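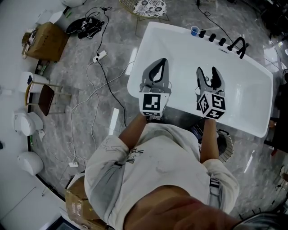
*White bath, four black knobs and a curved black spout on the far rim.*

I have fitted bathrooms for long enough to have opinions about taps, and my main one is that the bath is the wrong place for four of them.

Taps along the rim are in fashion. Customers see them in a showroom, with the knobs in a neat row and the spout coming over the edge, and they want the same at home. I understand why. A black set on a white bath looks smart, and the wall behind can be left plain.

My objection is to the row of knobs. When they match, you have to learn which one does what. Mitra Ghorbani, a customer of mine in Prothero, had a set like this put in during February and still turns on the wrong one when she is in a hurry. Her mother won't use it at all. A small label on the rim would help, but people peel labels off as soon as the fitter has gone.

Then there is the reach. With the controls on the far side, you lean across the full width of the bath to turn anything. That is fine at 30. My back is 54 and it notices. Anyone washing a child or a dog does this several times in one evening, usually with one hand already busy.

Cleaning is the third thing. A rim with nothing on it takes one wipe. A rim with fittings has to be gone round with a cloth, and glossy white shows every mark you miss. Black shows limescale too, which the brochures leave out. The rim also fills up with cups and bottles, so the less metal there is on it the better.

Adi Khoo, who prices jobs with me, disagrees. He says people live with a bath for years and should have the one they like looking at. He also points out that wall taps mean opening the wall, and that on our last job this added 600 to a bill that was already past 3000. That is fair. If the wall is newly tiled and you don't want it touched, put the taps on the rim.

But put them on the near side or at one end, and have two controls if you can. Before you pay for anything, stand beside the display bath in your ordinary clothes and reach for the knobs. Do it more than once. Most people only look.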